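Hard water and the second rinse

Our tap water comes in at 195 mg per litre of calcium carbonate, which counts as hard. Powder dosed for soft water leaves residue at that level, and towels go stiff within a few months. I raised the dose in October and the stiffness got worse.

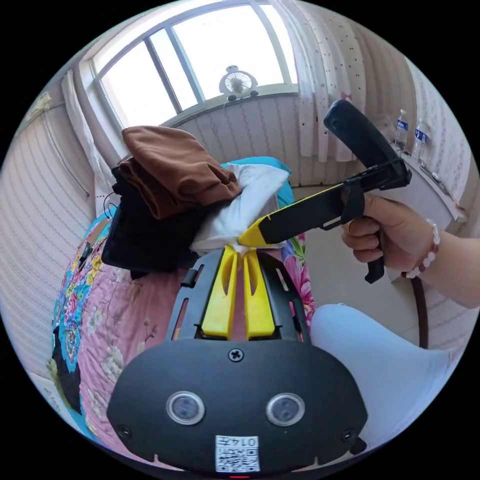 Nataša Babić wrote in to say that the dose was fine and the rinse was too short, and that her own machine had needed an extra one from the start.

She was right about mine. The default programme rinses twice on very little water.

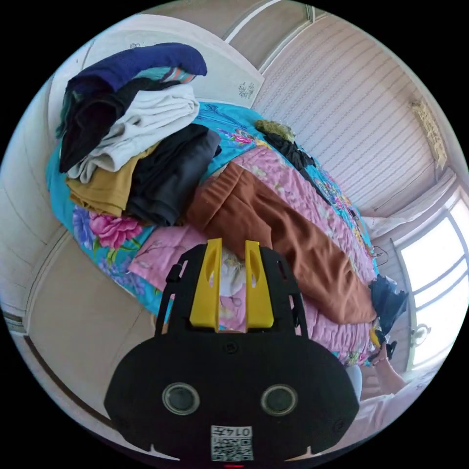
Adding a third rinse puts more than 80 minutes on the clock for cottons. Water use goes up too, though my meter is too coarse to show by how much.

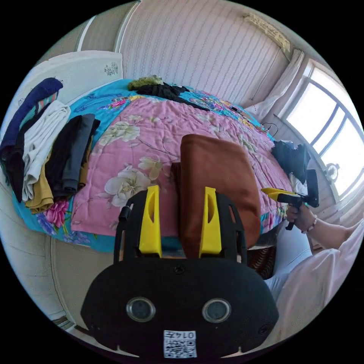 Softener made no difference to the residue, so I have stopped buying it. White vinegar in the drawer is often suggested, but I have left it out until I know what it does to the door seal.

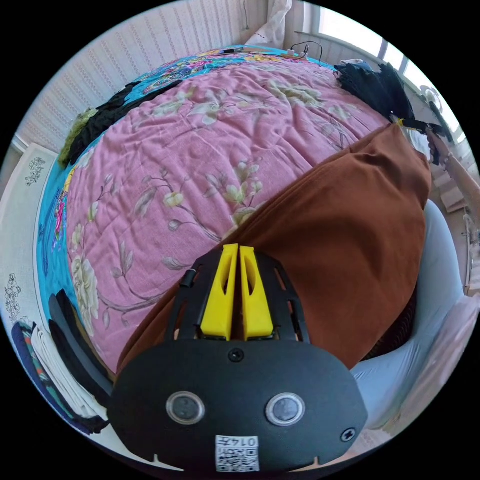

Next test is liquid detergent at 30 degrees, same load, same spin speed.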